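Short clips and going viral: does it help a local singer at all?

Forum: Music and Online Video

plalia_pete
Posted 7:40 pm
There's a busker in Dudevville called Hemi Rewi who sings outside the Forsberg bakery. In August a customer put up a clip of him singing an old ferry song and it went everywhere. My niece in another country sent it to me without knowing I walk past him on the way to work.

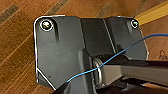 He had a page with fewer than 1,000 followers before that. Now people are doing dances to the chorus and most of them have no idea who he is. I'd like to know if anyone here has seen this sort of thing turn into paid work.

edska_listener
Posted 7:58 pm
It rarely does. The clip gets shared, the sound gets reused and the name drops off by the second day. The version I keep hearing is sped up and has drums on it. He won't get a penny from that unless he registered the song, and if it's an old one he can't claim the tune anyway, only his recording of it.

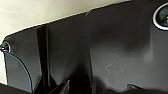
Coralie Treloar
Posted 8:15 pm
I don't agree with that. He was booked for 2 nights at the Plalia hall last month and both were full. I went to the first one. People came for the ferry song but they stayed for the rest, and he sold CDs at the door.

edska_listener
Posted 8:21 pm
Two nights in a small hall is not a career. Ask again in a year.

Coralie Treloar
Posted 8:30 pm
I never said career. The question was about paid work and that was paid work.

plalia_pete
Posted 8:44 pm
Fair enough, both of you. I spoke to him this morning and he said he'd like to do something with it but doesn't know where to start. What I've got so far to pass on to him:

1. Put his full name on every clip, at the start.
2. Upload his own version so the apps can link to it.
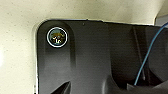 3. Keep the next video short and post it soon - people forget quickly.
4. Don't sign anything from a manager who gets in touch by message.

greyharbour
Posted 9:02 pm
Number 4 is the one I'd put first. My cousin had a comedy clip do well and had 5 offers in a week. She took one and it cost her half of everything for 4 years, including the bits she'd made before. 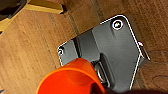
She's out of it now and posts when she feels like it. I'd tell him to get a solicitor to read any contract, even a one-page one.

edska_listener
Posted 9:10 pm
Agreed on the contract. I still think the song will be gone by Christmas.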